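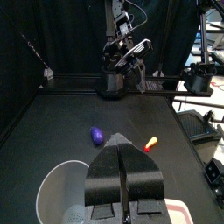 Wrist turns half a circle just before the pick, detector yaw keeps flipping

Posted 10 January 2021 by holtwood_bench

I have a table with two arms. One of them picks small toys using the camera on its own wrist. Detection is Prisia, planning is Irkura, and between them is a node I wrote in Python that turns each detection into a grasp pose. I take the object mask, run PCA on the pixels, and use the long axis as the yaw of the object. The grasp yaw is that plus 90 degrees.

The purple eggplant gives me little trouble. The red and yellow piece is the problem. The arm comes down over it, and partway through the descent the yaw jumps by 180 degrees. Irkura accepts the new target and plans a half turn of the last joint. Sometimes it gets through the turn and closes on the toy anyway. Other times it runs into the joint limit and the whole motion is aborted.

I logged one long session, 2891 detections of that toy, and 57 of them had the yaw reversed from the one before. The position is good to a few millimeters the whole time. It is only the angle.

What I have tried:
- Averaging the yaw over the last 3 detections. This made it worse. Now it sometimes goes to an angle that is neither of the two.
- Raising the confidence threshold. No change.
- Lowering the descent speed. Same flips, only slower.

Is there a setting in Irkura that makes it ignore this, or do I have to fix it in my node?

lacerda_tools

Fix it in your node. PCA gives you an axis with no direction. The sign of the vector it returns is arbitrary, so a small change in the mask is enough to flip it. The detector is doing what it should.

With two fingers that close toward each other, a grasp at yaw and a grasp at yaw plus 180 are the same grasp. Compute both, compare each one to where the last joint is now, and send the one that needs less rotation. Check both against the joint limits first and throw out any that fail. In outline:

candidates = [yaw, yaw + pi]
drop any outside the joint limits
pick the one with the smallest distance to the current joint angle

Do not wrap the result to plus or minus pi after you have picked, or you will put the jump back in. I lost an afternoon to that one.

The averaging failed for the same reason. The mean of 10 and 190 degrees is 100, which puts the fingers across the wrong side of the toy. If you want to smooth an axis, double the angle, average the sine and cosine, take atan2, and halve the result.

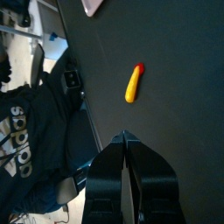

Red end pointing up and to the right, fingertips a short distance from the toy.

pixelbucket

I would try more light over the table. Black surfaces are hard for cameras. We had bad detections at my work and a lamp fixed it. Might also be the cable on the camera, swap it and see.

slowloop

The sign answer above is right and you should do that first. Two more things to check.

Look at the mask itself. The piece is two colors, and if the segmentation drops the red end on some detections you get a shorter blob, the axis gets noisy, and the center moves toward the yellow end. Draw the mask outline on the camera picture and step through the log around the flips. If the red end comes and goes, merge masks that touch before you run PCA.

Second, stop updating yaw late in the descent. Near the table the fingertips take up a lot of the view and can cover part of the toy. I freeze yaw when the tips are 37 mm above the surface and only allow small x and y corrections after that. Your number will depend on the lens and the finger length.

If you ever need to know which end is which, for example to place the toy red end first, PCA will not tell you. Take the vector from the center of the yellow pixels to the center of the red ones and use that for placing. Keep it out of the grasp choice.

As for Irkura, I don't know of a setting for this. It has no way to know your gripper is symmetric unless you hand it both poses as goals.

Related
Irkura aborts on joint limit when a second pose is reachable
Averaging angles in Python without the wraparound
Prisia mask splits two-color objects
Keeping a second arm out of the planning scene
Wrist camera calibration drifts after changing fingers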